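Ticket: Vetow wrist camera, frames rejected by the Gikitz pose filter
Opened 10 Feb 2022
Status: waiting on reply

Hello again to everyone at Karimi support, and thanks so much for your patience with us! We're repeating the Wekine grasping study, where the policy learns from the wrist view alone, and the filter keeps throwing out up to 8 frames per run. We've re-run the calibration 2 times and had a good long look at the mask settings (all at default, as far as we can tell).

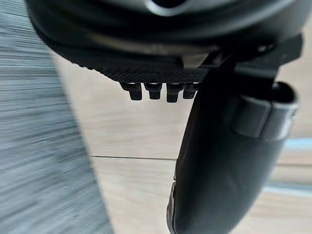

Wrist view, finger at right, wood-grain surface behind. Note the streaky grey area at left.

My hunch, for what it's worth, is that the filter reads blur on one side as a bad pose, even when the finger is perfectly sharp. Could you tell us whether the blur score can be limited to the area near the finger? The paper's method section doesn't say, and we'd love to match it properly before we colour-code the results.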